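Brodine and the Case for Heavier Cloth

By Ambros Pfister
10 June 2018

The overcoat most men own weighs less than it looks. Over the past two decades mills have moved steadily toward lighter fabrics, and a winter coat now often leaves the factory in a cloth that would once have been sold for suits. Brodine, a small outerwear label with a workroom in Wakton, has gone the other way. Its new line uses a double-faced wool melton of 481 grams per square meter, woven to order and cut into 3 coats.

The weight was not chosen first. Jonas Wieser, who drafts the patterns, started with a collar that had to stand without fusible interlining. Fusible is a woven or knitted layer coated with adhesive and pressed to the back of the cloth. It is cheap and quick, and it gives a clean edge on day one. With repeated steaming the bond can fail, and the surface starts to bubble. Sewn canvas avoids the problem but adds labor. Wieser's answer was to let the outer cloth do most of the work.

"At a lower weight the collar folded over on itself by the second fitting," he says. "We tried a denser weave and it stood, but it felt like board. Adding yarn on the back face gave us the body without closing up the front."

A double-faced cloth is two layers woven at the same time and held together by a binding thread. It can be split along the edge by hand, the raw ends turned in, and the two layers sewn shut with a blind stitch. The result needs no lining and no facing. Splitting is slow work. Hubert Steiner, head of the cutting room, allows a seam margin wide enough to be opened twice, so that a bad edge can be redone.

The wool is bought through Uvano, a yarn merchant that blends fleece from several farms. Most lots are sorted by fiber diameter and length before spinning. Brodine asks for a slightly coarser fiber than is usual for coats at this price, on the view that fine wool pills faster at the cuff and under the arm. The hand is drier as a result, and some shop buyers have objected to it.
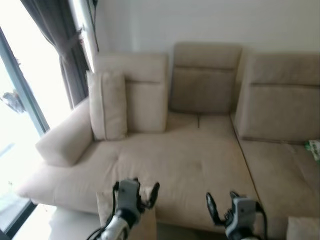

Beige upholstery and a dark gray curtain.

Color is limited to undyed ecru, a warm taupe and a charcoal. The taupe is a mix of natural brown and white fleece, blended before spinning, and it varies from lot to lot. Panels for one coat are always cut from a single roll. The charcoal is piece-dyed after weaving, and it shrinks more in finishing than the other two, so Wieser keeps a separate set of patterns for it.

The longest of the coats, the Buenaventura, falls below the knee and closes with a concealed button placket. It has a one-piece raglan sleeve with a dart along the shoulder, set so that a jacket fits underneath. The other two are a short car coat with patch pockets and a belted wrap style. All share the same collar draft.

Testing was handled by Tharun Iyengar, a textile engineer hired in January. He ran samples on a rubbing machine for nearly 2000 cycles and checked them for broken fibers and change of color. The ecru and taupe passed without comment. The first charcoal lot lost depth along the fold lines, and the dye time was extended.

Care is simple: brush after wear, hang on a broad hanger, and air overnight. Dry cleaning should be rare. Steiner takes coats back for edge repair, and the thread used in each one is recorded on a tag inside the left pocket.

Retail partner Mathias Kuster has ordered the car coat and the Buenaventura for his shop. He passed on the wrap style, which he considers too heavy to belt comfortably. Wieser is redrafting the back panel with less fullness at the waist.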